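About the Teltgate Robotics Club

Teltgate Robotics Club is a student club at Plindau Technical School. We meet in room 1011 twice a week during term and work on robot arms: how to move them, how to program them, and how to get them to handle small objects without knocking them over. 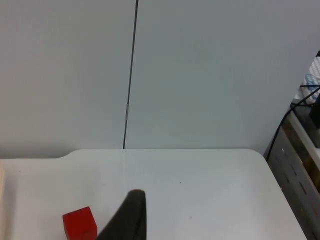

The club is open to any student at the school. You do not need to have taken a programming class or built anything before. Some members join because they like to write code, some because they would like to use the workshop, and a few because a friend was already in. New members are paired with a returning member for the first month.

What we do

Most of our time goes into pick-and-place work. The arm has to find an object on the table, close its gripper on it, lift it, and set it down somewhere else. We start everyone on plain colored blocks. They have flat sides, they don't roll, and a bright color is easy for the software to pick out against a white table. After that members move on to harder things, such as bottle caps, folded cloth and pens.

The work is split between two groups. The control group writes the motion code and looks after calibration. The vision group works with the camera mounted at the wrist of the arm and sorts and labels the pictures it takes. Members can change groups at the start of each term, and many do. Both groups share one log, called Erka, where every run is written up with the object used, the starting position, and what went wrong. Erka began as a spreadsheet and is now a small database that the students maintain themselves. It holds 3127 runs at the time of writing.

We also do a fair amount of plain bench work — soldering connectors, printing replacement parts, tightening what has come loose, and routing cables so the arm can turn fully without pulling on them. New members should expect to do their share of it.

The Mwaipopo Challenge

Each year the club enters the Mwaipopo Challenge, a regional contest for school teams. Teams are given a tabletop task shortly before the event and must complete it without touching the robot once the clock starts. Last year's task was to sort blocks by color into trays and then stack one tray's contents. Our team finished fourth. The stacking went well, but we lost time on sorting when the lighting in the hall turned out to be much warmer than ours and the color thresholds had to be redone between rounds.

For the coming season we have put more work into handling different light. The vision group now collects its pictures at different times of day and with the blinds both open and closed. Practice rounds for the Challenge team begin in January. The team has 4 places and 2 reserves, chosen by the club after the first practice rounds. Students who are not on the team still help with testing and may travel to the event.

How meetings run

A meeting lasts two hours. The first ten minutes are for safety checks and for deciding who has the arm and when. Time on the arm is booked in half-hour slots, and anyone without a slot works at the computers or at the bench. The last fifteen minutes are for cleaning up and for entering runs in Erka. A run that is not in the log is not used when we compare results, so please leave enough time to write it up.

A few rules apply to everyone:

Keep hands off the table while the arm is powered.
Know where the stop button is before you start a program.
Tie back long hair and take off loose scarves and lanyards.
No food or open drinks in the room.
Put the blocks back in the box by color.

Cost and equipment

There is no fee. The school covers the room, the tools and the main equipment, and the club pays for small parts out of its yearly bake sale. Members may use their own laptops, but school machines with the software already installed are available.

We are glad to take donations of working webcams, power supplies and hand tools. Please ask before bringing in anything large, as storage is tight.

Joining

Students can join at any point in the year. Come to room 1011 at the start of a meeting, or leave your name and class at the school office. Students under sixteen need a signed permission form, which the office can provide. Visitors from other schools are welcome by arrangement.

Page last updated 2023-12-08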